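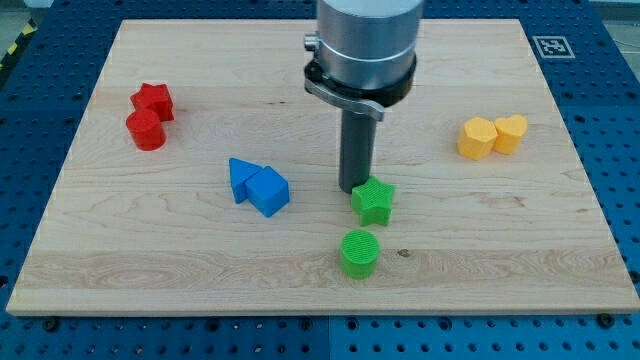 Sorting Small Plastic Shape Blocks and Keeping Them Sorted

Updated 1 July 2023

Small plastic blocks get mixed up faster than almost anything else in a house or a shop. A set comes with its own tray, the tray cracks or goes missing, and after that the pieces live in a bowl with some batteries and a bottle cap. The tips below are for loose sets of small shapes, whether they were bought or printed at home.

Start with a flat board

Sort on a board. A tabletop has edges you can't see until a cylinder has rolled off one. A wooden board gives you a clear working area and can be carried to the shelf with everything still on it. Maple is good because it is pale, so red, blue, green and yellow pieces all show up well against it. If the grain is very busy, turn the board over and see if the back is calmer.

Wipe the board with a barely damp cloth and let it dry before you start. Don't soak it. If it has begun to cup, store it on edge for a few days with air on both sides.

On a perforated metal table, the board also keeps the smallest pieces from catching in the holes. Put a square of rubber shelf liner under it if it slides.

Color first, then shape

Pull the colors apart before you look at shapes. Most people can pick out all the red pieces in a pile in one pass, but picking out all the hexagons takes two or three. Once the colors are separate, leave some space between the groups so they don't drift back together.

Then check shapes inside each color. The ones that get confused are:

Cylinder and hexagonal prism – look straight down at the top, not at the side.
Cube and triangular prism – easy when standing up, less so when the prism is lying on its face.
Star and cross – count the points.
Heart – turn it so the two lobes face you.

Stand everything upright with the flat end up. Cylinders left on their sides will roll, and a flat top is easier to read from above.

Cleaning

Printed blocks hold dust in the fine ridges left by the layers. A dry toothbrush takes care of most of it. For sticky pieces use cool water with a drop of dish soap, brush along the ridges, rinse, and dry on a towel overnight. Keep them out of the dishwasher. PLA softens at 60 degrees Celsius and a hot cycle can go past that. We lost a batch of triangles this way in June.

Rough edges come off with 220 grit paper. Go lightly on the corners of stars, which round over quickly.

Containers

Tackle boxes work well if the dividers reach the lid. Many don't, and the pieces hop over when the box is carried. The Rikano small parts case has full-height dividers and 11 compartments, enough for most home sets with a couple left over for strays. The Delivau stacking tubs are cheaper and hold more, but the lids are stiff for children.

For a big collection, weigh instead of counting. Weigh ten blocks of one shape, divide by ten, and use that figure for the whole tub. Our largest tub is marked 500 and last came out at 298, so it was time to go looking under the furniture.

Labels

Glue one spare block to the lid of each container. It can be read from across the room and doesn't peel. If you have no spares, trace around the block on card and color it in. Masking tape is fine for a month or so – after that it dries out and leaves a line of gum that needs rubbing alcohol.

Missing pieces

Keep one jar for odd finds and empty it when you next sort. Check vacuum bags, couch seams and the bottoms of tote bags.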